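Home » Reviews » Paint & Finishes » Lunari Tub and Tile Refinishing Kit

Lunari Tub and Tile Refinishing Kit Review: One Bathroom, Eight Months In
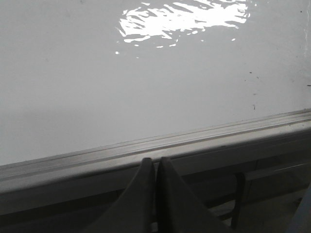 By the Gritau Home desk | Updated in June | Filed under: Bathroom, Paint & Finishes

Replacing a bathtub is expensive mostly on account of what surrounds it. The tub comes out, the bottom rows of tile come with it, and then the plumber finds something. The quote for our hall bathroom was high enough that we started reading about epoxy coatings instead.

We bought the Lunari kit, the two-part version in gloss white. It comes with resin, hardener, two foam rollers, a small brush, an abrasive pad, cleaning powder and a pair of gloves that tore before the first coat was mixed. Buy better gloves. You will also need masking tape, plastic sheeting and a proper respirator, none of which are in the box.

Preparation

Plan on a full day. The old caulk has to come out completely, and ours had been laid over older caulk. After that you scrub with the powder, rinse, scrub again, sand the whole surface dull and wipe it down. The instructions cover this in one short paragraph, which is too little. We ended up using the prep sheet from the Sowah kit, which is free to download and much clearer about corners and the area around the drain.

Application

Once mixed, the resin is usable for 40 minutes. That is enough for one coat on a standard tub if you start at the back wall and do not stop. It rolls on thin and looks bad at first, streaky with the old color showing through. The second coat fixes most of that. We waited overnight between coats with the fan running and the window open.

The smell is strong. We kept the door shut and taped, and it still reached the kitchen. Sleep somewhere else if you can.

Curing

The box says three days before water. We gave it a week and were glad to have a second shower in the house.

How it has held up

Eight months of daily use, and the walls of the tub still have their shine. Two small chips have appeared near the drain, both where the stopper chain hits. The Morau touch-up pen covers them, though its white is a little colder than the Lunari white and you can find the spots if you look for them. The floor of the tub has gone slightly duller than the sides.

Cleaning is limited to mild liquid soap and a soft cloth. No scouring powder, no bleach, and no suction-cup bath mats – the cups can lift the coating. Anyone who relies on a mat for safety should think about that before buying.

Ratings out of 10

Ease of use: 6
Coverage: 8
Finish: 8
Instructions: 4
Value: 9

Who should buy it

It suits a sound tub with a worn surface. It will not fix rust that has gone through, or a floor that flexes when you step on it. If your tub has a textured bottom, expect the texture to soften under two coats.

We would buy it again for a rental or a second bathroom. For a main bathroom we planned to keep for twenty years, we would get another quote first.

Filed comments: 426 | Next review: Sowah Grout Pen, Bright White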